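Stevholm wooden display box with glass lid: my review after one summer

Reviewed by Vaida Rimkutė, 16th September

I collect old buttons, and for many years they were living in jam jars. In April I decided it is enough and I ordered this box from the Stevholm shop. My colleague Tibor Kovács has the same one for his fishing flies, so I had already seen it before I paid, and I did not buy completely blind.

The wood first. It is light, almost blonde, with very quiet straight grain, and the surface is smooth everywhere I put my fingers. The shop says only "natural wood". I think it is something soft, because my nail leaves a small mark if I press. The walls are thick and the edges are cut square and clean, so it feels more serious than the photos in the shop promised.

The inside is divided by thin slats which cross each other and make a grid. The compartments are square and quite deep. For big coat buttons this is very good. For small shirt buttons it is too deep, and I must turn my finger like a hook to take one out. I put a little folded felt at the bottom of 7 of the compartments and now it is better. The slats go into narrow slots in the wall. Mine were a bit tight when I took them out for dusting, but none of them broke.

The lid is a wooden frame with mitred corners and a clear glass pane. I looked at the corners for a long time, as my father made picture frames and I am strict about this. They meet well. The glass reflects more than I would like. Near my window I see the lamp and the curtain before I see the buttons, so I moved the box to the darker side of the room.

What I don't like: there is no handle or small cut for the finger, so I lift the lid by the frame with both hands. Also the price. I paid 64 euros, and a similar box from Navickas costs 20 less, but it has a plastic window and the corners are only butted together.

Delivery was correct, with a lot of paper around the glass. The box had a strong smell of wood in the first weeks, which I enjoyed and my sister did not.

I would buy it again for medium and large things. For beads or very small buttons, please look for something shallower. 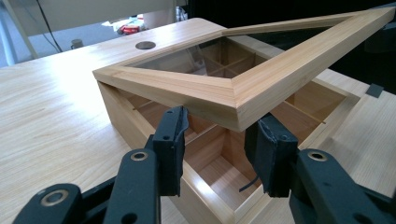
Can the dividers be taken out if I need one larger compartment?

The slats slide up out of their slots, but they are crossed together, so lift the whole grid slowly and then separate the piece you don't need.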